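Notebook, grasp bench (simulated), Belledness lab
2 September 2025
Writing: me. Second chair: Getsemaní Ibarra in the morning, Yeshi Alemneh on and off after lunch.

Purpose

Decide whether the Mevach hand goes on the Prutstead order or we stay with the stock white one. We've been deciding this since spring. The order form has a box for it and the box is still blank, so today we ran both in the sim on the soda can and tried to keep our opinions out of it. I prefer the Mevach. Getse prefers the stock hand. Yeshi prefers whichever one has a working collision mesh, and that narrows the field more than you'd like.

Setup

Same arm model for both. Same controller, the Asfaw one, with last month's gains. I did not touch the gains. I'm writing that down now so I can point at it later.

Physics step 2 ms. Tried half that on a whim and the run crawled, so back it went. Friction on the can left at the default, which I suspect is the friction of a tennis ball, but it's the same tennis ball for both hands.

Target is the Pepsi can on the dresser. The clutter stays in for all trials: tissue box in front of the can, ashtray to one side, red bowl on its stand farther along. Getse wanted a clean dresser for the first batch. I pointed out that Prutstead's counters are not clean, and that we have a whole folder of beautiful results on clean dressers which we can't use for anything. Clutter stays.

First approach with the stock hand, coming in from above and behind the can:

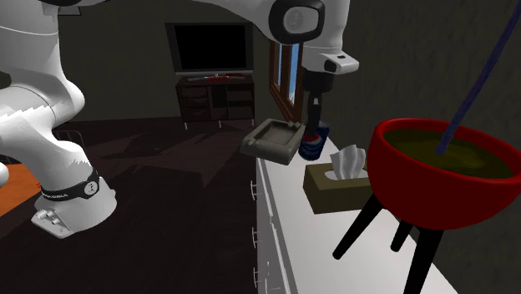

Stock hand, morning batch

200 trials. 121 good grasps. "Good" means the can leaves the counter, stays between the fingers through the lift, and is still there when the arm stops at the hold pose. Getse argued for a softer definition in which the can only has to leave the counter. By that definition a person knocking it off with an elbow would score very well.

Failures, as sorted by me from the replays with a sandwich in one hand:

- Finger lands on the top rim and the can tips. By far the biggest pile. The approach is steep and the finger is thin, so a small error sideways turns into a poke.
- Closes fine, slips on the lift. Squeeze force looks right in the log. Can rotates around the pads and works its way out slowly, like somebody leaving a party.
- Hits the tissue box on the way in. Fewer of these than I expected. The planner is giving the box a wide berth, and I wonder if the padding on it is still set to the old carton.
- Planner gives up before moving. Counted as failures. Getse disagrees and has written her own column.

The tipping failures all have the same shape in the log: contact on one finger, then nothing on the other for a long stretch, then the can is somewhere else. We should be able to stop on that first contact and back off. The Asfaw controller has a contact stop. I turned it on once, in a different project, and it stopped on contact with the air. Yeshi says that was fixed. I've heard that about many things.

Also noted: the ashtray is in midair at the edge of the counter and tipped toward the room. Checked the scene file and its pose is wrong in there, or at least it's a pose I wouldn't choose. It's not in the approach corridor, so the batch stands, but see the to-do list.

Swapping in the Mevach

This was supposed to be a one-line change. It took until after lunch.

First problem, the tool frame. The model's origin is at the mounting plate and the Asfaw config wants it between the jaws. I moved it, ran one trial, and the arm politely closed on nothing, 12 mm short of the can, with perfect form. Getse asked whether I had applied the offset in the flange frame or the world frame. I had applied it in a frame of my own. Fixed.

Second problem, the mesh. The finger collision shapes came as one convex lump per part, so every hole and gap in them was solid as far as the physics cared. The can can't sit down into a gap that the engine believes is full. Yeshi split the big jaw into smaller pieces by hand, and that's the only reason there is an afternoon section in this entry. If you're reusing this model, take Yeshi's version from the shared folder and delete the other one. Do not keep both. We kept both in spring and look at us.

Third problem, mine: I left the old hand's joint limits in, so the Mevach opened to about half its travel and then reported that it was fully open. It was very confident about it.

Mevach, afternoon batch

No full count yet. I stopped the batch partway because the view from the hand was strange enough that I wanted to look at single trials before letting it eat the rest of the day. I'm not writing a success rate from a partial run with a bad first stretch in it. Getse would frame it.

What I can say from stepping through individual trials:

The wider jaw is a lot more forgiving sideways. The same error that made the stock finger poke the rim just brings the can against the flat of the jaw, and from there the closing motion pulls it in. I liked this a great deal and tried not to say so out loud.

It does not care which way up the can is. That's good and bad. It'll hold a can on its side, and it'll report a grasp on a can on its side that isn't gripped at all, only lying on the hardware. The jaw position reads the same both ways. The motor current doesn't, but it's noisy enough that I wouldn't bet the order on it.

It is big. There's much more stuff down there than on the stock hand, and all of it wants to be where the tissue box is. With the padding as it stands the planner refuses more starting poses than it did this morning. Getse has a column for that one, too, and this time I didn't argue.

Saved one from the middle of the stepping, since it's the kind of trial we were arguing over:
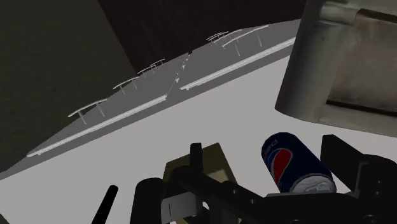 Can on its side at the jaws, lid end low and to the right. Gripped or only resting? Settle this before scoring.

I say resting. Getse says gripped. Yeshi looked at it for a while and said the hand was very tilted, which is true. From this angle I can't see a pad pressed on both sides and I don't think a person could score it honestly by eye. So we need a test that doesn't depend on looking.

Agreed test, after some back and forth: at the hold pose, roll the wrist a half turn and back, slowly. If the can is still in the hand, it was gripped. Crude, but it's how I'd check a jar lid. It has to be run on both hands, so this morning's count gets redone with the roll added. I said this quickly and then went to get coffee. Getse's expression when I got back was fine, considering. I expect the slippers from the stock batch will get worse under it, and she knows that as well as I do.

Cameras, briefly

The fixed view is good for approach and close to useless for contact, because the arm stands right in front of the thing you care about. The hand view is good for contact and makes me slightly seasick. I'd like one more, low, from the side, level with the dresser top. Yeshi says adding it slows rendering but only on the batches where we save video, and we have been saving video on all of them out of laziness. Turn that off, add the camera, come out even.

The lighting in the room is also dim. It doesn't matter for the physics. It matters if we ever feed these views to the detector, and last time somebody promised that we wouldn't, we did it in the same week.

Controller notes

Gains: still not touched.

The Asfaw treats the gripper as a position joint for both hands. For the stock hand that's all right. For the Mevach it means that closing on the can and closing on the can too hard are the same command with a different outcome, depending on how stubborn the can is. There's a force mode. The documentation for it is one paragraph and a diagram of a different gripper. Worth an hour of somebody's time. I'd volunteer, but see above regarding frames.

Contact stop: tried it on a few Mevach trials at the end. Did not stop on air. I'd like it noted that I noted it.

To do

- Rerun stock batch with wrist roll (me, overnight)
- Full Mevach batch, same seeds, wrist roll, Yeshi's jaw mesh, correct joint limits (me, after that one finishes)
- Fix ashtray pose in the scene file and check whether the other objects came from the same export (Yeshi)
- Tissue box padding: find out what it was measured for (Getse)
- Low side camera; video off by default
- Ask Mevach whether they have a proper collision model or if everybody is splitting jaws by hand
- Force mode on the Asfaw, with a can first and then something that dents
- Tell Prutstead they get an answer on the hand before November. Don't say which week.

Leaning, for the record: Mevach, if the roll test backs it up and if the planner can be talked into letting it near a tissue box. Getse's leaning is in her own notebook, and I've been told it's underlined.

Overnight run started under my login. If the machine is hot and loud in the morning, leave it alone, it's on the stock batch.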